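Clearing a floor corner: textiles, card and small parts

The procedure covers a corner where soft items, packaging and toys have collected on a hard floor. Allow 30 minutes. Equipment: one lidded box, one open crate, a soft brush, a damp cloth.

Work from the skirting board outwards. Lift knitwear and other fabric first, then card and ribbon, then anything small enough to roll.

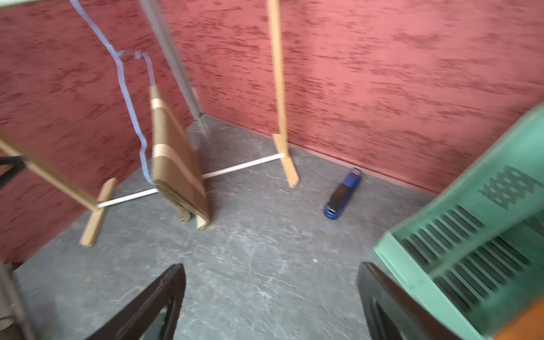
Card, ribbon and a toy car by the skirting

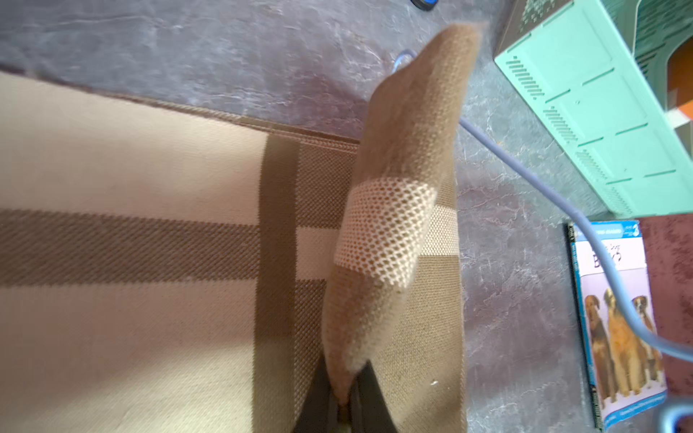
Felicja Pawlak would reverse the first two steps: card comes up before any fabric, as a torn corrugated edge sheds fibres and these catch in an open knit. Her order is worth using where the card is old or has been cut with a blunt knife.

Knitwear. Support the piece from underneath with both hands. Lifting by a single pinched fold stretches the stitches at that point, and mesh or openwork bands stretch sooner than plain knit. Shake once, fold along the line of any stripe, and store flat. Do not hang.

Card. Peel tape off at a low angle, pulling back along its own length. Flatten on the existing creases. Pieces under 30 cm go in the recycling; larger ones may be kept as drawer dividers.

Ribbon. Wind round a strip of card 3 cm wide and tuck the end into a slit. Twists should be let out before winding. A cool iron removes most kinks; test polyester on the last few centimetres.

Rods and poles. Store upright in the corner, feet flat to the floor, with a loop of cord at shoulder height. Thin rods laid across the floor are a trip hazard and should be put away before sweeping.

Small toys. Place in the lidded box. The Womix 11 litre size fits beneath most low shelves.

Floor. Brush along the skirting, then wipe with a well-wrung cloth. Leave stone-pattern vinyl to dry fully before replacing boxes. Textured walls: dry brush only, top to bottom.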